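Does More Teaching Data Help? A Sorting Task on the Short Conveyor

Project report, Skastari lab course
Su-bin Ra and Han-gyeol Geum
Supervisor: Kazimiera Gajewski

5 min read

We were asked to collect demonstrations for a two-handed robot and report whether the trained policy sorts parts into bins. The course handout says that "more demonstrations lead to better results." We went in doubting that sentence and we still doubt it, at least in the form we were given it.

Collection

Two operators drove the robot by teleoperation, Su-bin for most of the first half and Han-gyeol after that. We recorded 984 attempts. Of these we kept 478. The rest were thrown out for dropped parts, frozen video, or an operator who changed their mind halfway through a reach. Throwing out more than half of what you collect ought to be mentioned in the handout, and it isn't.

What counts as a "good" demonstration was also decided by us, on the spot. We wrote a rule in the first session (part picked, part in the correct bin, no second grasp) and broke it in the second, when we let slow regrasps through to get the numbers up. So-yul Jeon relabeled a batch without seeing our labels and disagreed with us often enough that we stopped calling them ground truth.

Then there is the question of where the hands begin. The policy seems to lean heavily on the starting pose, and our starting poses were not very different from one another.

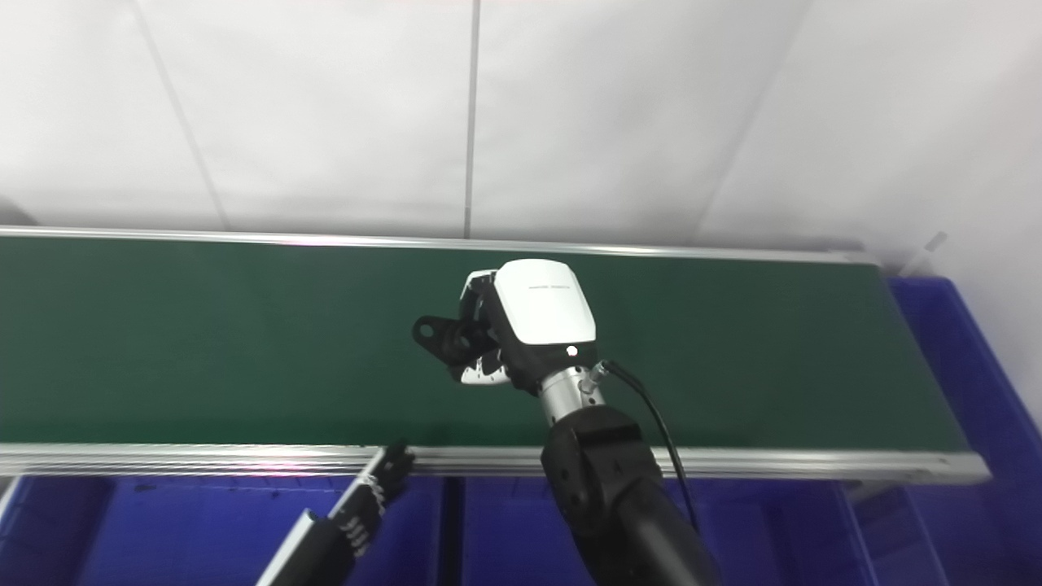

Su-bin tended to start with the right hand high and to the right, Han-gyeol closer in. We did not plan this. When we trained on one operator's episodes only, the arm copied that operator's habits, including a pointless pause before closing the fingers. A model that learns our pauses has learned something about us, and we are not sure how much it has learned about sorting.

Results

We trained once on 412 episodes and once on all 478. The larger set did slightly better on parts we had used in collection and no better on new ones. Both runs used the same settings, and we only had time for one run of each, so the small gain could be luck. Si-woo Wi thinks the extra episodes were simply too much like the old ones. That fits what we saw, but we have no test that proves it.

If we did this again we would fix the keep rule before recording, vary the start poses on purpose, and set aside the new parts on day one. We would also like the handout's sentence to come with a source.

Related

Calibrating the Faleck wrist mount
Kwak gripper notes, second draft
Teleoperation fatigue: a short survey from Rondville
Final report deadlines for May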